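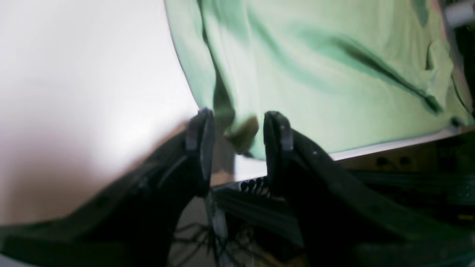 Every supplier who visits our workshop in Skenstead wants to talk about strength. The brochure says how many newtons the gripper can give, how many kilos it can lift, how fast it closes. I listen politely, and then I ask what it does with a thin cloth. Usually there is a silence.

I think we compare grippers in the wrong way, and I want to explain why.

Last winter we tested two pairs of fingers for the same arm. The first pair came from Nollholm and cost a little over 2,000 pounds with the mounting plate. The second was a pair from Ullau at 300 pounds. On paper the comparison was finished before lunch. The Nollholm fingers were faster and stronger, and they repeated the same position very exactly. With boxes and bottles they won easily.

Then we gave both of them fabric. We made 662 attempts in all, and I watched more of them than was good for my eyes. A cloth has no fixed shape. It folds when you come near it, it hides its own edge, and the part you wanted to hold is now behind another part. The strong fingers closed with great confidence on nothing, or they took two layers where we had asked for one. The cheap ones had rounded tips and closed slowly, and they lost the cloth less often. I do not say they were good. They were less bad in a task which most homes and laundries would really pay for.

The camera at the wrist deserves a word also. Our colleagues at Stubbs prefer one camera above the table, and they find our wrist view too narrow. It is narrow, I agree. But in the last centimetres before the grasp, the view from above shows mostly the back of the gripper. From the wrist I can see the gap between the tips, and in that gap the whole question is decided. I would give up a lot of the table for it.

So my proposal is modest. Let every supplier publish, next to the force and the speed, the result of 12 attempts to pick up one layer of a creased cloth, failures included. It would take them one afternoon — and I suspect some of the brochures would become thinner.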